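Lurkix Opens Orders for the Oltus Path Kit, a Self-Driving Package for Small Outdoor Robots

Clindorby, 10/1/23
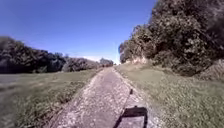
Built for gravel, grass and everything that blurs together

Lurkix is happy to announce that the Oltus path kit is now open for orders. Oltus is a bolt-on package that lets a small wheeled robot follow unpaved trails, service tracks and park paths without painted lines, curbs or buried wire. It comes with a forward camera, a short mast with a radio antenna, a sealed computer box and the Lurkix path software, already loaded and ready to set up.

Most path-following software likes a clean edge. Country paths rarely have one! Gravel wanders into the grass on one side, a strip of sandy ground runs along the other, and the whole thing shrinks to a pale sliver where it meets the trees. Oltus was written for that kind of ground from the start. It looks at surface texture across the full width of the view and works out where a robot can comfortably drive, then keeps updating that answer as it rolls along.

The team also put a lot of work into shadows. With the sun behind it, a robot throws its own dark outline straight onto the path ahead, mast and all, and plenty of early prototypes (ours included) treated that outline as an obstacle and stopped dead. Oltus uses the time of day, the robot's heading and the measured shape of the vehicle to predict where its shadow will fall. Owners enter the body width and mast height once during setup, and the software takes it from there.

"I spent a whole summer watching our test robot get scared of itself," said Thịnh La, who leads the path software work at Lurkix. "It would turn a corner, get the sun on its back, and brake. The day it just kept going, I walked behind it all the way to the gate and forgot my lunch on a fence post. I'm really proud of this release and I can't wait to see what paths people put it on."

Tested on the Niskanen trail

Development runs took place on the Niskanen trail, a straight gravel path between grass verges and thick trees outside Clindorby. Over the course of the test program, robots fitted with Oltus covered 2685 miles there and on the side tracks that join it. Runs were repeated in morning and evening light, after mowing and before it, and with leaves on the ground. Logs from the program were used to tune the default settings that ship with every kit.

The Niskanen runs also changed the hardware. The first mast was stiff and passed every bump straight to the antenna mount. The production mast has a little give at the base and can be swapped by hand. The camera bracket now tilts without tools, a change the field crew asked for many times and finally got.

What's in the box

Forward camera with tilting bracket and sun hood
Flexible antenna mast and base
Sealed computer box with mounting rails
Power and data cables, plus 2 spare fuses
Handheld stop button with wrist strap
Printed setup guide and shadow measuring card

Oltus fits most four-wheeled and six-wheeled robots with a flat top deck at least 21 inches long. Lurkix will answer fit questions before an order is placed, and customers are welcome to send photos and deck measurements of home-built machines. The team enjoys the odd ones.

Known limits

Oltus is meant for walking-speed work such as path inspection, light hauling and plant surveys. It isn't approved for public roads. It doesn't handle standing water well, and heavy snow hides the texture it depends on, so winter users should plan for manual driving. A person with the stop button needs to stay within sight of the robot at all times. Long grass that leans over the path can narrow the route the software will accept, and the setup guide has a page on how to adjust for it.

Availability

Orders are open now through the Lurkix sales desk, and the first kits ship in December. Each kit includes software updates for 7 years and a video setup session with a member of the path team. Schools and land trusts can ask for a loaner kit to try on their own trails before ordering.

About Lurkix

Lurkix makes navigation hardware and software for small outdoor robots. The company designs, builds and repairs its kits at its workshop in Clindorby.

Press contact

Lurkix Press Desk, Clindorby
Loaner kits and trail visits for reporters can be arranged on request.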